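Sharing the sandwich line with an arm

At Brophy we run 3 lanes for the arm and keep the slicing for people. Load lettuce in the near lane and bread in the far one. Push each block up snug before you start.

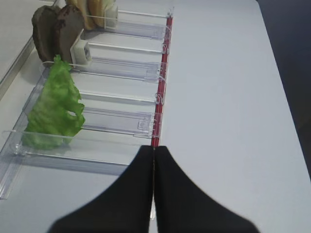 Refill at 40 orders. Don't wait for a lane to run out. Since October the prep shift has spent less time stacking and more on wiping down and checking dates, so put both on the rota. Keep hands back until the arm is parked.

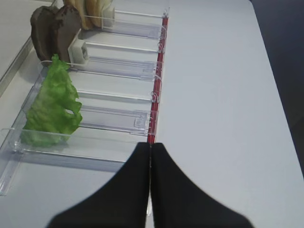 Lettuce in front, bread at the back, white blocks against the stacks.

Wash the dividers by hand.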